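Speaker notes — outside counsel billing session, Friday, 2 p.m.

We use cookies to improve your experience on this site. By continuing you agree to our cookie policy. Accept / Manage settings

Start with the invoices. Last year the legal department at Stendar received 1137 invoices from outside firms. Four people reviewed them, all of whom had other jobs to do. Most bills were approved on the day they were due.

Ask the room who has written billing guidelines. Then ask who has read them in the past year. Wait for hands.

The Stendar guidelines ran to 60 pages. They had been added to each time there was a dispute, and two sections on travel time contradicted each other. Brirnmont, the firm with the most work, had been following the older section. Stendar had been paying under it.

What we changed:
- Cut the guidelines to six pages.
- One rule on travel: half rate, and only if work is done on the way.
- No block billing. Each task gets its own line and its own time.
- New staff on a matter need written approval before they bill.
- Invoices due within 30 days of month end. After 90 days we don't pay.

Slow down on the last one. It gets the most questions. We waived it twice in the first quarter, both times for Weldu, and then stopped waiving it. 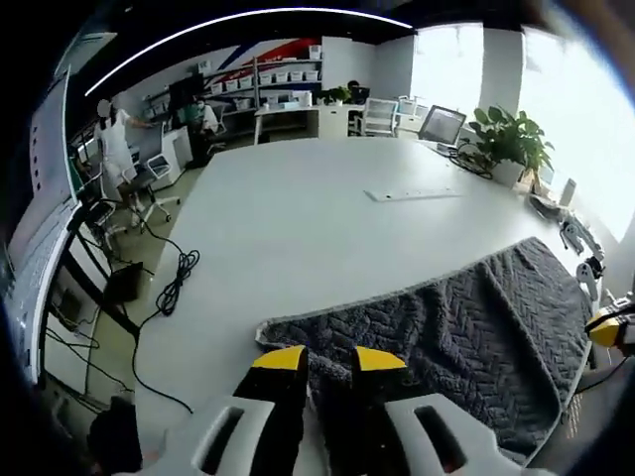

Esko Harju objected to the 90-day rule when we circulated the draft. He wrote that a small firm with one billing clerk could lose a month's income over a sick leave, and that "you will get your discount, and then you will get fewer firms willing to take your calls." We kept the rule but added a notice at day 60. I think he was right about the notice.

Next slide, fixed fees. Employment claims under a set value now go out at a flat fee per stage. Rarkness took the first batch in February. Their partner wanted a carve-out for appeals and got it. Don't give the fee amounts — they are confidential.

Results, keep this short. Line items sent back for correction fell from 2000 to 700 over the year. Total spend went down a little, but two large matters also closed, so don't claim the savings came from the guidelines.

If there's time, the e-billing software question. If not, skip to the handout. Leave ten minutes for the in-house people at the back, who usually want the approval form.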